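4. Paper cups: loading, using and clearing away

The paper cup is the simplest thing in your Vernora refreshment station and the cause of most of the letters we receive about it. Please read this section before loading the cups, even if you have met a paper cup before. 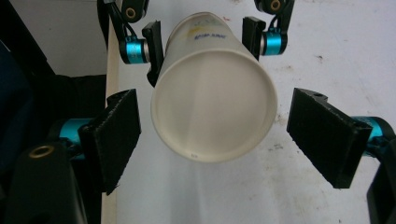
Fig. 4.1 White disposable paper cup, base view. The raised rim runs round the edge of the flat base.

4.1 Know which end is which

The base is the flat, closed end. The mouth is the open end and is the wider of the two. Cups in the Vernora go mouth down in the dispenser and mouth up everywhere else. Most complaints headed "leaking" are cured by this paragraph.

The cup stands on its rim, and the flat disc inside it is held slightly clear of the table. A crushed rim gives you a cup that leans. Leaning cups may be used for pencils.

4.2 Before you start

You will need:
One sleeve of cups, unopened
A clean, dry cloth
Clean, dry hands
The dispenser tube, with its lid off

Wash the tube in warm soapy water the first time you use it and once a week after that. Let it dry completely. Paper and damp have never got on, and a cup that has spent the night against a wet tube will be soft by breakfast.

4.3 Loading the dispenser

1. Stand the sleeve upright on the worktop and cut the top with scissors. Do not tear it. Torn sleeves let go all at once.

2. Fold the wrapping down by the width of two fingers. Leave the rest on.

3. Look along the stack. Take out any cup with a dent in the wall or a kink in the lip.

4. Turn the stack over so that the mouths point down, keeping one hand across the bottom.

5. Lower the stack into the tube until the first lip rests on the rubber ring. You should feel it stop. If it does not stop, the ring is missing, and the cups are now on the floor.

6. Pull the wrapping up and out in one slow movement.

7. Fit the lid and turn it a quarter turn clockwise.

Note: The tube holds one sleeve. It also holds one and a half sleeves if you lean on it, after which it dispenses nothing until somebody takes it apart (see 4.6).

4.4 Taking a cup

1. Hold the lowest cup lightly by the wall, close to the lip.

2. Pull straight down. Do not twist.

3. If two come away together, separate them by rolling the pair between your palms. Put the spare on the tray, mouth up. Never push it back into the tube from below. It will go in, and it will take its revenge on the next person.

4. Check the inside of the cup for dust before filling.

Note on printing: some cups have a line of small print on the wall and a tiny mark on the base. These are the cup maker's business and make no difference to loading. When writing to us about a faulty batch, copy down the code from the outer carton, which is a good deal easier to read.

4.5 Filling

1. Put the cup on the drip tray before pressing any button. This sounds too obvious to print. It was added to the manual at the request of our service desk.

2. Choose your drink. Fill to a finger's width below the lip.

3. Wait for the last drips. They are slower than you are.

4. Lift the cup by the upper part of the wall, where it is stiffest. Squeezing the middle makes the contents rise, and there is only one way out.

CAUTION: The wall of a single paper cup gets very hot when filled with tea, coffee or soup. Use a sleeve or a holder. Using two cups, one inside the other, works perfectly well and halves your supply.

CAUTION: Do not put paper cups in a microwave, an oven or on a hob, whether full, empty or "just for a second".

CAUTION: Do not use the cups for cleaning fluids, paint or descaler. If you must measure descaler, use the marked jug supplied. Somebody will always drink from an unattended cup.

4.6 Clearing a jam

Jams are nearly always caused by a squashed lip, an overfilled tube or step 3 of section 4.4 being treated as advice.

1. Remove the lid by turning it anticlockwise.

2. Put one hand under the tube.

3. With the other hand, reach in and lift out the top half of the stack.

4. Try the lowest cup again. If it moves freely, carry on and reload.

5. If it is still stuck, remove all the cups and check that the rubber ring is seated flat in its groove. Press it in with a thumb, working round from the arrow.

6. Throw away any cup that has been creased. Smoothing it out with a fingernail does not mend it.

Do not use knives, rulers or the long spoon. The long spoon has its own section and its own problems.

4.7 Storage

Keep unopened sleeves on their sides in the carton, somewhere dry and away from anything with a strong smell. Paper takes up smells readily, and coffee that tastes of floor polish is seldom the fault of the coffee. A full carton holds 2000 cups and should not be stacked under anything heavier than another carton.

Part-used sleeves should be closed with the clip supplied. If you have lost the clip, a clothes peg is identical in every respect except price.

4.8 After use

Empty the cup into the sink before it goes in the bin. Check with your council whether used paper cups are collected for recycling in your area, as rules differ and the lining inside many cups complicates matters. Put used cups inside one another and they take up very little room. Throw them in one at a time and you will be changing the bag by lunch.

4.9 Spare parts for this section

Rubber ring, part 197
Tube lid, part 700
Sleeve clip: ask for it by name

Order from Clasenard, quoting the model name on the back of the station. Section 4 was revised by Nidia Castaño, Jun 29, 2026, and replaces the single page headed "Cups" in earlier copies.

Section 5, The Long Spoon, begins overleaf.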